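Skastari Pantry Room: Progress Report to the Leltach Fund

March 31, 2023

Dear friends at the Leltach Fund,

When you agreed in January to help us fit out the old mail room as a proper pantry, we promised to write once the shelving was up and the food had started to move in. Both have happened, more or less in that order, so we are sitting down with a pot of coffee to tell you how it has gone. Forgive us if we go on a bit. We have been looking at these shelves every day and have grown very fond of them.

You may remember the room from our application. It had one long wall, a door that sticks, and a stack of folding tables where everything sat in the cardboard boxes it came in. Families asking for rice had to wait while somebody moved three other boxes to get to it. The grant was meant to put an end to that, and to give the fresh food a place of its own where the air could get at it.

The wood came first. We ordered pine cubbies from Cuypers and had them delivered flat, which made for a long couple of afternoons with the screwdrivers (and one cubby put together upside down, then taken apart again, with a good deal of laughing). We left the pine pale and unpainted. There was a lively discussion about painting it yellow, but the plain wood looks so friendly in that room that the yellow lost. The packaged goods go in the cubbies, and each one has a crossbar.
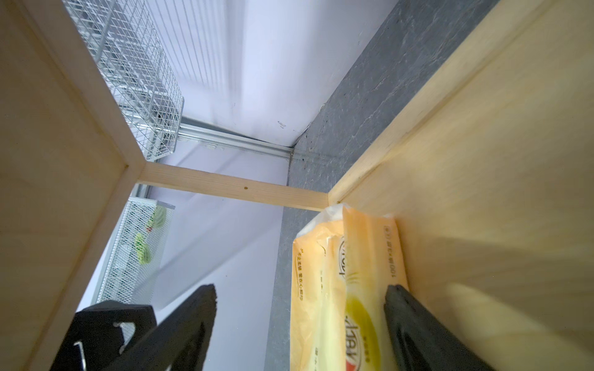 The baskets took longer to settle. We had planned on solid plastic bins, and it was the people who do the Saturday-style sorting at our sister pantry who talked us into white mesh, hung from metal rails on the wall. They were quite right! We can see what is in a basket without lifting it down, and crumbs and onion skins are easy to shake out. Some of the mesh is open and square, and some is much finer, so small things don't poke through. The rails came from Tullora along with the hooks, and they were the one part of the job where we paid for an installer. It took him 2 visits, as the first set of wall plugs was too short.

We had the wall painted white before the rails went up, and it has made the room feel twice as big. It has picked up a scuff already, as walls do, and we have kept back part of a can for touching up in the summer.

As for how the room is being used, we packed 84 household bags in the first month after opening, and packing a bag now takes a good deal less walking back and forth. The heavy cans are still a worry. We would like them lower down, and we are trying a few arrangements before we fix on one.

On the money side, we are in good shape. We have around $200 left in the fittings line, and with your permission we would like to spend it on labels and a sturdy step stool. We priced 30 label holders in a size that fits the front edges of the cubbies, and they come in comfortably under that. If you would prefer the balance returned, just say so and we will send it back with the final accounts.

Still to do: the sticking door, the labels, and a written sheet by the entrance showing where each kind of food lives. We will write again when those are finished. Please do come and see the room if you are ever nearby. The coffee is always on.

With warm thanks,
The Skastari pantry team

Related items
Our application to the Leltach Fund
What we can and can't accept at the pantry
Notes from the January planning meeting
How to pack a household bag

Contact the pantry | © 2023 Skastari | Back to top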